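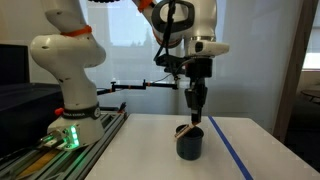

A dark grey cup on a white tabletop, with a thin wooden stick slanting across its rim.

July
By Gleice Lacerda

A stick cup is an open, upright container used on a table or a counter to keep thin, long objects together, such as wooden stirrers, skewers, chopsticks, pencils and brushes. It has no lid. In many homes it is an ordinary drinking cup which has been given this second use, and the name describes the use more than the shape. In shops it is also sold as a utensil cup or a pen pot, according to the department.

Form

Most stick cups are cylinders, and many have a slight taper. A tapered cup can be put inside another of the same kind for storage. The height is usually between one half and two thirds of the length of the objects, so that the upper part stays free for the fingers. When the cup is too low for its contents, the sticks lean far out and their weight may turn it over. A heavy base helps against this.

The width of the mouth has an effect on how the objects stand. In a narrow mouth they remain nearly vertical. In a wide mouth a single stick always rests at a slant, with its lower end against one side of the bottom and its upper part on the opposite edge of the rim. A short stick in a wide and deep cup can slide down completely, and then the cup must be tipped to take it out.

Materials

Ceramic, glass, metal, plastic and bamboo are all common. Glazed ceramic is easy to wash but it can chip at the rim, where the sticks touch it most often. Unglazed clay takes in some water, and for this reason it is preferred by some cooks for wooden spoons that are put away a little damp. Metal cups are light and make more noise. Dark colours hide the marks of ink and coffee.

Use in cafés

The Molcombe coffee rooms kept one cup of stirrers on each table, and a second cup, with no marking, for the used ones. Guests confused the two so frequently that the owner, Cirilo Varela, moved the used stirrers to a flat dish. The supplier Bittencourt later offered a cup of this type in five colours, under catalogue number 726. The Grendetti model had a thicker foot and was intended for terraces, where there is wind.

Care

Wooden sticks leave small fibres and dust at the bottom of the cup, and these collect in the corner between the base and the wall. The cup should be emptied and washed with a bottle brush, then dried upside down before it is filled again. Sticks for food are normally placed with the clean end down, so that a person touches only the end which will not go into the drink. With pencils the habit is the opposite, and the point is kept up.

See also: Brush pot; Spoon rest; Toothpick holder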